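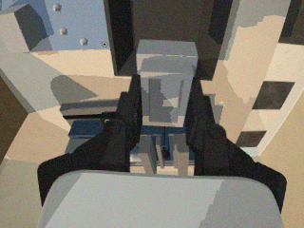
Getting the Craft Table Back in Working Order

My paper stash has been breeding again. I put away one neat pile of cardstock in December and came back to find it had moved in with the ribbon, the ribbon had moved in with the glue, and the glue had sealed its own cap forever. These are the tips that got me stamping again, in no particular order.

Store cardstock standing up
Flat piles look tidy until you want the sheet at the bottom. Stand the paper upright in magazine holders, sorted by color, and pack them fairly snugly or the sheets will slump like teenagers. My 12-inch paper doesn't fit the holders, so it lives flat on a shelf and gets used half as often.

Clean stamps the same day
I know. I don't always do it either. A damp baby wipe takes care of fresh dye ink in seconds. Pigment ink that has sat for a month needs stamp cleaner, an old toothbrush and some muttering. Don't soak wood-mounted stamps, the cushion lets go of the block.

Rescue a stuck glue cap
Run the cap under hot tap water for a minute, then grip it with a rubber jar opener. Before you put it back on, wipe the threads and add a thin smear of petroleum jelly. My bottle of Ellier tacky glue is still opening after 7 weeks, a household record.

Score before you fold
Heavy cardstock cracks along the fold if you just bend it and hope. Run a bone folder down a ruler first, or the back of a butter knife if the bone folder is wherever mine is. Fold with the little ridge on the inside. 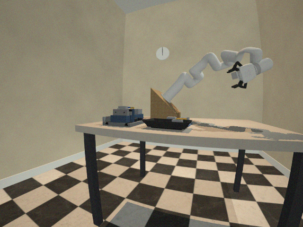
Give scraps a size limit
Anything smaller than a playing card goes in the recycling. Judite Neves, who taught me to emboss, keeps every sliver for punching out leaves, and has 135 envelopes of slivers to show for it. I admire her. I also like being able to close my drawers.

Sharpen the punches
Punch through a doubled sheet of aluminum foil several times. If the punch is sticking more than it's dull, try wax paper instead – and do it over the trash can, the confetti travels.

Next time: washi tape, and how to find the end of it.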